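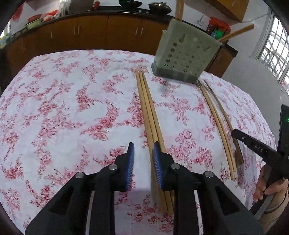

Can a smart lock be opened by someone who never touches your phone? With some older models, a person standing near your door with a cheap radio can do it, and the fix depends on how the lock talks to its keypad.

I got hooked on this question in July, when Braulio Medrano let me spend a long Monday at his bench. Medrano tests locks for a living, and he loves them the way other people love old cars. He had a Jornero deadbolt screwed to a scrap of door, a laptop beside it and a radio receiver the size of a pack of gum. He typed his code on the keypad. The bolt slid back with a nice solid clunk. Then he played the recorded signal through the laptop and it clunked again, no code required!

What he did is called a replay attack, and it's wonderfully simple. The keypad sends a message that means "open." If that message is the same every time, anyone who records it once can send it again. They don't have to break the encryption or even know what your code is. It's like taping someone saying the password at a clubhouse door.

The cure has been around for ages. A good lock mixes a counter or a random number into each message, so yesterday's recording is worthless today. The Eklund lock we tried next does exactly this. Medrano recorded 480 openings and played them all back over lunch, and the bolt sat there like a rock. I may have applauded.

The Zendo was the one I found most interesting. It uses fresh messages, but only after a firmware update that owners have to start themselves from a menu three levels deep in the app. Out of the box, the lock on the bench fell for the recording. Updated, it held. Same hardware, same battery, a completely different lock – and I wonder how many people have ever opened that menu.

Range matters too. With a small directional antenna, Medrano picked up keypads from up to 100 feet away, so a car parked across the street is close enough.

If you own one of these, open the app tonight and look for the firmware version, then compare it with the newest one on the maker's support page. If the company doesn't publish version notes, write and ask whether the keypad uses rolling codes. Sirudier, whose lock we never got to, answered my email in three hours with a clear yes and a link to the technical document. I've read it twice, and Medrano already has one on order.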